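El cajón, por fin

28 de julio de 2025

Vaciado entero. Llevaba así desde diciembre, con 562 cosas dentro (tickets, gomas, pilas). Media bolsa a la basura. De momento la bandeja negra está en la mesa, que también pide un trapo, ya lo se.

Dos rollos de cinta a la izquierda, uno encima del otro. En el hueco largo, un Umaibo de maíz. Sobresale un poco, me da igual, cabe.
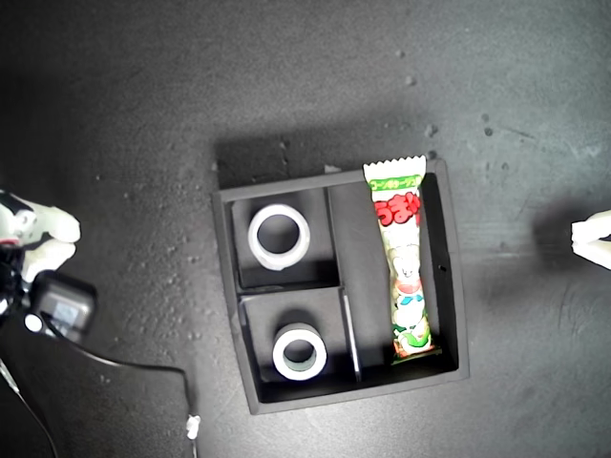
Lo que falta

Las tijeras. El celo de doble cara. Los sobres de Dosura, que no se dónde meterlos. Mañana sigo, que tengo la cena en el furgo, digo en el fuego.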